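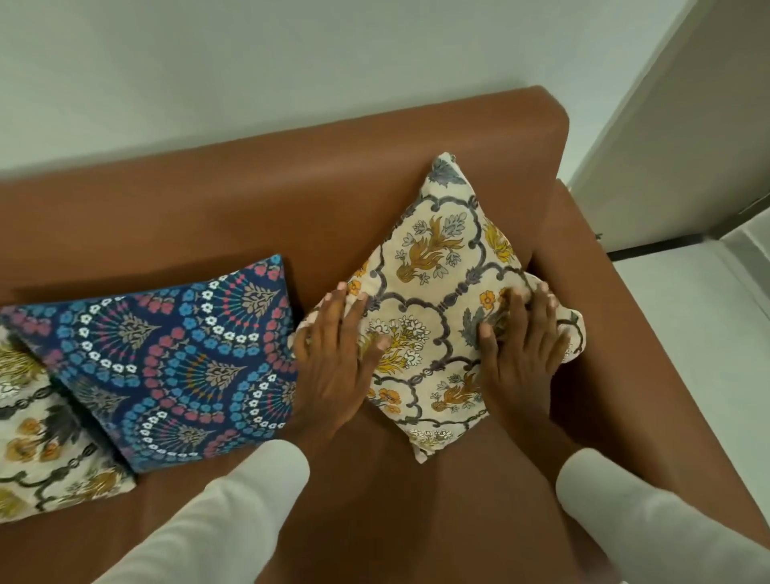

Item 2: straightening the cushions on the brown sofa, by hand.

Rurholm household tasks group, minutes, June 13, 2022

1. Minutes of the last meeting agreed.

2. Cushions. Ľubica Sokol reported 62 tries with the Asolent arm, 13 acceptable. It can lift a cushion but lets the corners slump. Standing one on its point still needs two hands. Agreed that this chore is not ready for Brevham.

3. Floors. Runs well on tile. No change.

4. Budget. 400 left for spare grips. Urban to send a quote.

Next review in October. Ľubica to bring the folding results.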